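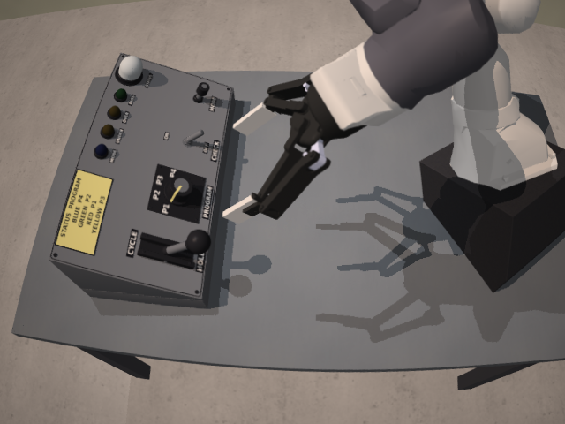 Old Drarker unit -- anyone know who's taken it?

mossy_pete
Walked past at 7 this morning and the agent's boards have gone from the old Drarker shop on the precinct. It's been empty 15 months. My sister-in-law reckons it's going to be a Cidar. Anyone heard?

tillyflop
Ooh I hope so! We drove all the way to the Sediter Centre for a Cidar last time and queued 20 minutes for a flatbread. Worth it though.

grumpyoldgoat
Another chain. Just what we need. There are 5 coffee places between the bank and the bus station already and I can't buy a pair of shoelaces.

tillyflop
Cidar isn't coffee, goat!

grumpyoldgoat
They sell coffee. I've seen the menu.

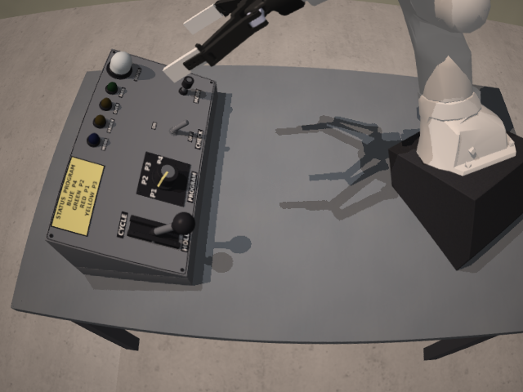

Table with the console at one end and the white arm at the other

harbourside_jen
Planning notice is on the lamp post round the back, I stopped and read it. 115 covers over two floors, and outdoor seating at the front. No name on it that I could see, just Lukoševičius as the applicant.

mossy_pete
115?? In there? The upstairs was only ever a stockroom.

harbourside_jen
It goes back further than you'd think. I worked there one Christmas -- freezing, it was.

grumpyoldgoat
And where are 115 people going to park?

tillyflop
Same place they park now, the multi-storey is half empty after 5.

mossy_pete
Comments close in April if you want to object, goat. I'm not going to, I'd sooner see the lights on.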